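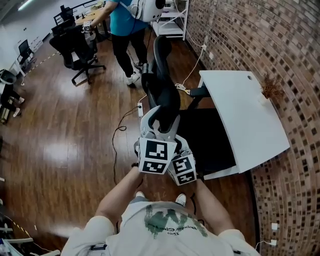

Slide 1. Opening. The subject is cable routing at single desks in converted brick buildings, based on the survey of the Mirkton and Enwood floors. Start with the floor plan, then the wall. On brick, outlets are surface mounted or set low, and the desk is pushed up to them. The desk here has a grommet hole near the back right corner of the top, yet the white power cord runs down the wall and across the floor to a power strip lying beside the chair. Give the audience a moment to trace the cord. Then ask where the chair goes when someone stands up.

Slide 2. Survey numbers. 976 desks checked in July, 844 of them against a wall. Of the wall desks, 388 had a power strip on the floor. Read the numbers once and leave the table up. Expect a question about shared benches – they were excluded, and the handout gives the method.

Slide 3. Chair travel. Define it as the area the casters cover between seated and fully pushed back. Anything lying in that area gets rolled over sooner or later. Smooth wood floors make it worse. The chair moves farther on one push, and a loose strip slides along with it. Carpet figures are in the appendix, skip unless asked.

Slide 4. Grommets. A grommet only helps if something under the top holds the strip. Without a tray, the plug drops through the hole and ends up on the floor anyway. Check the hole diameter against the plug before ordering. The Gretisar tray clamps to a metal leg frame and needs no drilling. Pass the sample around.

Slide 5. Order of work. Unplug everything. Fix the tray. Mount the strip with its switch facing front. Feed the device cords through the grommet, then run one supply cord down the rear leg to the outlet. Leave slack at the outlet end for cleaning days. Move the chair back in last and push it through its full travel.

Slide 6. Cost. The Egan office did 400 desks in-house. Labor was the larger item – see the second column. Do not quote unit prices from memory.

Questions, ten minutes. Handouts are by the door.

Related talks
Low Outlets on Masonry Walls
Choosing Casters for Wood Floors
Desk Spacing at Enwood: Survey Method

Contact | Copyright 2018 Gretisar Workplace Talks | Back to top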